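Clelturness Centre completes replacement of drinking water dispensers

The Clelturness Centre has completed the replacement of the drinking water dispensers in its shared areas, the centre's management confirmed in October. The new units serve 466 registered tenants and staff across the building and take the place of bottled coolers that had been in use since the centre opened.

The work was carried out by Kwiatkowski, the centre's appointed maintenance contractor, and took 4 weeks from the first delivery to the final inspection. Supplies of cups and cleaning materials will continue to be provided by Pallix under its existing agreement.

Each dispenser offers hot and cold water from separate taps, with storage in a cabinet at the base. Tenants had asked for cups to be kept beside the dispensers, following complaints that the kitchen cupboards on the upper floor were too far from the seating areas.

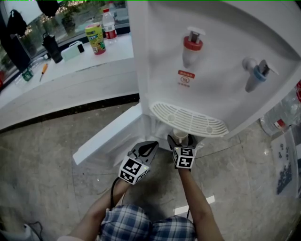 The hot tap has a red collar and the cold tap a blue one. The cabinet door opens beneath the drip tray.

Aisling Horgan, facilities manager at the centre, said that the change had been under discussion for some time. "The old coolers were heavy to refill and took up a good deal of floor space," she said. "Tenants told us plainly what they wanted — hot water close to their desks and somewhere sensible to keep the cups. We are pleased to have been able to provide both."

Drip trays will be emptied and wiped down each morning before the centre opens, and the cabinets will be cleared and cleaned every two weeks. Tenants are asked to leave the base cabinets free of food and personal belongings, and to close the doors after use. Bottles and snacks left on the window counters overnight will be moved to the lost property shelf at reception.

Parents and carers visiting the centre are reminded that the hot tap should be used by adults only.

Two of the former coolers have been passed to the Rirketti community hall, where they will be used at public events. The remainder have been returned to the supplier.

Faults should be reported to the reception desk, which is staffed from 8 am. Tenants should not attempt to move a dispenser or disconnect it from the supply.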